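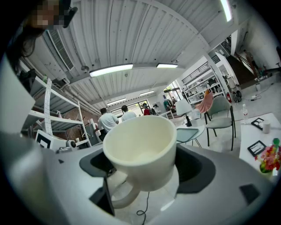

Sullent hand-held gripper with a ceramic mug, club workshop.

Review: Sullent hand-held gripper kit, after a term of club use
Mahtab Bagheri, May 3, 2022

Our student robotics club bought two of these kits in September to record demonstrations for a pick-and-place project. The members carry the gripper by hand, do the task themselves, and the recordings are used to train a small arm. I look after the equipment and wrote most of the notes below. The club paid full price for both kits.

What is in the box

The gripper itself, a camera mount, a data cable, a printed sheet of markers, a bag of spare screws and a short manual. The camera is not included. The manual covers assembly well and calibration badly. Page four refers to a menu that the current version of the software does not have, and we found the setting in the end under "Device", two levels down.

Build

The housing is light grey and white, moulded, with curved surfaces and no sharp edges where the hand goes. Ours have been dropped more than once on a hard floor. One has a hairline crack near a screw post, which has not spread. The screws go straight into plastic, so they should be done up by hand and left alone. We stripped one in the first week with a powered driver.

The fingers are wide flat panels. They are easy to take off and are sold as a pair only, which is annoying as it is always the same one that wears.

Handling

Weight is acceptable for short sessions. We set a limit of 30 recordings per person before a change of hands, after two members complained of sore wrists. The balance is slightly front-heavy with our camera fitted. The trigger has a long travel and light spring. Smaller hands can reach it, though not comfortably at full opening.

The cable is thin and black and hangs in a loop beneath the housing. It works, but it catches on table corners and chair arms. There is a slot for a cable tie on the underside, not mentioned in the manual. Use it.

Test objects

The standard object for our beginners is a plain ceramic mug with a loop handle. It has a slightly flared rim and a matte surface, and it is a fair test of whether the operator has lined up the fingers before closing. We logged 200 attempts with it across the club, counting a success when the mug was lifted, moved and put down upright. New members managed 80 good ones in their first 100. After practice the second 100 gave nearly all good, and the failures left over were mostly grips taken too close to the handle.

Thin flat items are poor. A steel ruler lying on a table cannot be picked up without sliding it to the edge first. Soft items such as cloth are fine. Anything smaller than a bottle cap tends to turn between the fingers.

Software

The recorder runs on Windows and Linux. It drops frames on our older laptop and not on the newer one. Files are large and the naming scheme is a long string of digits, so we wrote a script to rename them by task and operator. Export is slow - a session of 37 clips took most of a lunch break. Marker tracking was reliable under our ceiling lights and less so by the windows when the sun was low.

Against the alternative

We borrowed a Dreltine unit from another club for two weeks. It is lighter, the cable comes out at the wrist where it should, and the trigger is better. The fingers are narrower, and it dropped the mug more often. It also costs more and has no spare parts listing. For a group with one careful user I would pick the Dreltine. For a club with a changing membership the Sullent is the safer purchase.

Support

I wrote to the supplier, Kistberg, twice. The first reply, about the stripped screw post, came the next day with a drawing and a suggested insert size. The second, about the missing menu, has not been answered.

Good: strong housing, wide fingers, spares available, easy to teach.
Bad: cable routing, calibration chapter, file names, export speed.

Rating: 7 out of 10. We will order a third before the next intake, along with two more pairs of fingers.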